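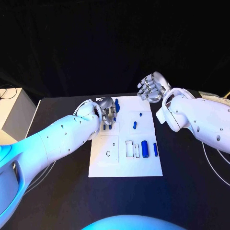 Toloneck Parts Board Project
Progress report to the Dradbridge Learning Fund, August

We are at the halfway point and I'm happy to say that the parts board is a real thing now. When we wrote to you in the spring it was a page of sketches and a bag of blue pegs. Today there is a layout we trust, a set of parts that belongs with it, and a growing pile of notes from the people who have tried it.

For anyone on your side who is new to the file: the grant pays for a low-cost sorting and placing set for beginner assembly classes. Learners get a flat white board or sheet with outlines on it and a handful of small parts, and they learn to match a part to its place and stand it up neatly. It sounds simple, and it is, but the classes in Wornar had been making do with odds and ends from a drawer, and everyone there was ready for something better.

What we have done since the last report

The layout is settled. We went through 6 versions (the second one was far too crowded, and the fourth had outlines so thin that they vanished under the classroom lights). The current style keeps to thin dark lines on white, with blue parts on top. Blue on white won easily when we asked learners which parts they could find fastest. We had been leaning toward gray, so we're glad we asked!

The parts are small on purpose. The little pegs are the hardest piece to place well, and they are also the piece people want to try again. Two of them side by side make a nice challenge, because a clumsy second peg tends to knock over the first. The disc with the knob on top is much friendlier, and we now suggest starting a lesson with it and working down to the pegs.

We also made a first batch of 300 pegs, which is enough for every class on the list plus spares. Spares matter more than we had planned for. Small blue pegs roll, and they roll under radiators.

Both forms of the set, board and paper

The rigid board has raised pads and open frames, and it gives a definite answer: the part fits or it doesn't. The paper sheet has only outlines, so the learner has to judge position by eye. We had thought of the sheet as the cheap backup, but it has turned into a favorite. It can be printed again in a minute, it can be marked up with a pencil, and a class can take home as many as it wants.
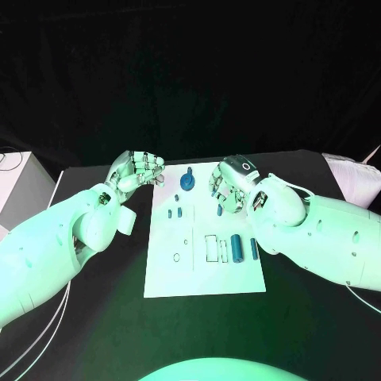 Nordin writes that the paper version is the one their classes ask for, but that the line down the sheet needs explaining, as half the group took it for a fold mark and folded it. They would like a short note printed at the top and a bit more space between the two small pegs.

Both points are fair and both are easy. The note will go on the next printing, and we'll try a wider gap on a few sheets before changing all of them.

Money and time

Spending is on plan. Printing came in lower than we budgeted and the peg molds came in higher, and the two nearly cancel out. We are 3 weeks behind on the teacher booklet. The draft is written, but the drawings have to be redone to match the final outlines.

Still to do

Finish the booklet drawings and send a copy to Nordin for comments.
Print the revised sheet with the note at the top.
Deliver sets to the 11 classes signed up for the fall.
Find a better storage box. The current one has a lid that pops open when it's stacked — not ideal with that many pegs inside.

We would love for someone from the fund to come and sit in on a Wornar class once the new sheets arrive. Mornings are best, and there is always a spare set on the shelf if you'd like to try the pegs yourself.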